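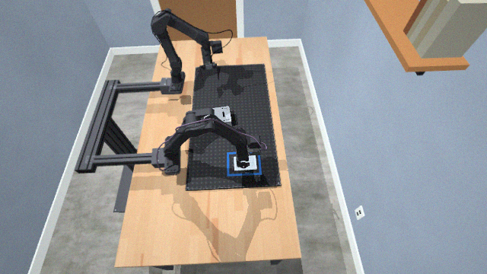 Plukent pan log, README and data card

Wear and replacement records for nonstick frying pans in home kitchens. Read this before you open the csv please, most of the questions I get by mail are answered further down.

Version 2. Last edited 23 May 2026. Maintained by Precious Espiritu. Older notes by Rogelio Dagdag, marked RD where I left them in.

What's in it

2,844 entries from 130 households in and near Jusari. One entry = one pan looked at on one day by the person who cooks with it. People filled in a paper card or the web form, same fields on both. Pans only. No pots, no baking sheets, no rice cooker inserts (we got a lot of rice cooker inserts, they're dropped).

Each household kept going until the pan was thrown out, given away, or they got bored of us. All three are in the data and they are not the same thing, see the status field.

Why

Everybody has an opinion on when a scratched pan has to go. Muammer Karaca wanted to know what people do at home, with the pan they have, on the stove they have. So he started asking. First round was his neighbors, then the Dudedgate kitchen store let us leave cards by the register, then it grew.

It's a record of habits. It doesn't measure what comes off a pan and into food. No lab work was done, none at all. If you need that, this is the wrong file.

Files

pans.csv — one row per pan. Size, coating type, where it was bought, new or used when it came into the house.
checks.csv — the big one, 2,844 rows. One row per check.
households.csv — stove type, number of cooks, dishwasher yes/no. No names, no addresses.
codes.txt — what the short codes mean. Keep it open next to checks.csv, you'll need it.
card.pdf — the paper card as it was handed out. The web form has the same wording except for the question on utensils, see Known problems.

All csv files are UTF-8, comma separated, with a header row. Dates are year first. Empty cell = not answered. A zero is a real zero.

Fields in checks.csv

check_id: unique, no meaning in the number itself.

pan_id: joins to pans.csv.

house_id: joins to households.csv. Redundant, you could get it through pan_id, but people kept asking.

check_date: the day the person wrote down. Sometimes a card was filled in later from memory. If they told us so, late_card is yes.

uses_week: how many times the pan was used in the week before the check. Self reported. People round. You will see a lot of fives and sevens and hardly any sixes.

surface: code 0 to 4. 0 looks new, 1 dull, 2 light scratches you can see but not feel with a fingernail, 3 scratches you can feel, 4 flaking or bare metal. The fingernail test is on the card. Not everyone did it, we know from the comments.

stick: does an egg stick, with a bit of oil. no / some / yes. This field is the most complete one, people love the egg question.

wash: hand, machine, wipe, mix.

utensil: wood, silicone, metal, plastic, mix.

heat_habit: low, medium, high. Whatever the cook thinks of as high. Don't compare across stove types without thinking about it first.

preheat_empty: yes / no. Whether the pan goes on the burner with nothing in it.

stacked: yes / no / with cloth. Storage inside other pans. "With cloth" covers paper towel, felt, an old dish rag, whatever.

status: keep, tossed, given, moved, stopped. "Moved" = still owned but now used for something else (camping, dog food, under a plant). "Stopped" = the household quit the log. Do NOT count stopped as tossed. The first version of the write-up did this and it made the pans look much worse than they are.

comment: free text, lightly edited. Names and phone numbers taken out.

How it was collected

Cards went out in November, in batches, so not everyone starts on the same day. One check every two weeks was the plan. Few people managed that. Gaps of a month are normal, longer ones happen around holidays.

Reminders by text message for anyone who gave a number. Households with reminders have more checks per pan, so if you average over rows you're really averaging over people who like reminders. Weight by pan or by household. Ronaldo Mangubat wrote a short script for the weighting, it's in the tools folder, it works, it isn't pretty.

No payment. A wooden spatula at the end from Salazar Housewares, who also printed the cards. Salazar sells pans. They saw the card before it went out and asked for one change (adding "plastic" to utensil, fair enough). They didn't get the data before anybody else.

Entry and cleaning

Paper cards typed in by hand by Kamil Danko and me. 80 cards were typed twice to see how often we disagreed. Mostly on surface, where someone had circled two numbers. Rule after that: two circled, take the higher one. Applied to all cards, the early ones too.

Removed before release:
- anything not a frying pan
- cards with no pan id and no way to work it out
- repeat submissions from the web form (same pan, same day, same answers)
- comments that were only an advertisement, there were some

Not removed: pans that get better. A pan goes from 3 to 2 now and then. Could be the light, could be a different person in the house doing the check, could be a new pan under the old id. Left as they came. There's a flag column, surface_drop, if you want them out.

RD: I went through the cast iron by hand. People log cast iron as nonstick because to them it is. Coating type in pans.csv is "seasoned" for those. Filter on it, don't guess from the comments.

Known problems

Utensil question. The paper says "what touches the pan most often". The web form said "what do you use" until we noticed. So "mix" is too common in the early web rows. Column source tells you paper or web.

Coating type is weak. Half the time it's from memory of a box that went out with the trash. "Ceramic" is probably over-reported, it's printed big on packaging and people remember it. "Unknown" is a good honest answer and there should be more of it.

Age of pan at start. Asked in years, which was dumb. Anything under a year was written as 0, 1, "new", or left blank. We turned "new" into 0. Would ask for months next time.

Induction households are few. I wouldn't split by stove and then by coating, you end up with nearly nothing in the cells.

One area, one kind of store. Dudedgate customers buy decent pans and care enough to pick up a card. People who don't think about their pans aren't in here. That's a big hole and I don't have a fix.

Price was collected then dropped. Too many blanks.

Good uses

Habits: washing, stacking, which utensils go with which heat. Teaching, it's a nice messy real life table for a class on joins and missing values. Working out wording for a better survey. Looking at the lag between "egg sticks" and "pan goes" — this is long, longer than I thought, and the comments are worth reading on it.

Bad uses

Ranking brands. Brand isn't in the file, please stop asking.
Health claims of any kind, in either direction. A scratch code is a scratch code.
Telling people how long a pan "should" last. The stopped rows make that tricky, and the pans were all different ages at the start.

If you do work with lifetimes, use a method that can handle pans that were still in use when we lost sight of them. Plain averages of tossed pans come out too short.

Privacy

Households agreed to open release on the card, box at the bottom, no tick no release. Rows without the tick aren't here. Household ids were shuffled after collection and the key is kept on paper by Muammer. If you took part and want your rows out, write to us with the number on your card and they go in the next version. Copies already downloaded we can't reach.

Comments were read one by one before release, by two people. If you spot something that identifies somebody, tell us before you tell anyone else.

Changes since version 1

- stopped split out from tossed (see above)
- surface_drop added
- source added
- typo in codes.txt fixed, 3 and 4 were swapped in the Word copy. csv was always right
- some dates had day and month switched, fixed where the card was still around to check, otherwise blanked
- households.csv lost the column for water softener, hardly anyone knew

If you have results from version 1 that use status, rerun them.

Use and credit

Free to use, share, change. Say where it came from: "Plukent pan log, version 2". A note to us about what you made would be nice but isn't required. If you fix something, send the fix, a plain list of check_id and the corrected value is the easiest for me to work with. Please no spreadsheets with colored cells, I lose the colors on import and then I lose teh meaning.

Open items

Card for the next round. Rogelio wants a photo chart for surface codes printed on the back, Kamil wants the egg question first. Both fine with me, needs someone to lay it out.

Translation of the codes file, started, not finished.

Kettle and rice cooker people: there's a separate list, mail Ronaldo and he'll put you on it.

Questions to Precious, subject line "pan log" so it gets past the filter. I answer on weekends mostly.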